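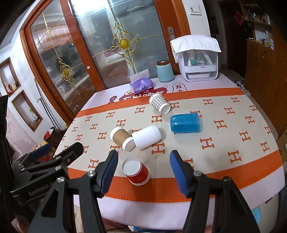
Figure 3. Start of a cup episode in the Maes home set, view from the hand-held gripper.

4.2 Does starting pose matter more than cup type?

I went into this part of the study pretty sure that cup type would be the thing that hurt us. Paper squishes, plastic slides, and our policy (Skenach, trained on 1,149 hand-held demos) had never seen most of the cups we threw at it. So we set up the home episodes to mix both kinds of trouble at once, and Figure 3 is a good case: five different cups, only the red one upside down, the others on their sides, and two of them touching. That touching pair turned out to be the interesting bit! When the plain white cup and the white and brown one lie against each other like that, the fingers have to pick a side, and Skenach loves to dither between the two.

We ran 530 test grasps in all and scored each one by hand. Swapping a paper cup for a plastic one in the same pose cost us hardly anything, which surprised me enough that I reran the whole batch with the Driremar controller just to be safe (same story). Changing the pose was another matter. Upside-down cups were easy, cups lying alone were fine, and cups lying in contact with a neighbor failed 14 points more often than the rest.

My best guess is that the demos are to blame. People holding the gripper tend to nudge cups apart before they grab one, and they do it so quickly that our filter throws the nudge away as noise. We tried putting those little motions back for about 40 demos, and the dithering got noticeably shorter, though I wouldn't lean on that too hard with so few. The patterned cloth was a worry too, but masking it out changed nothing we could measure. Results for the Lillmont homes, where the tables are bare, are in Section 4.3.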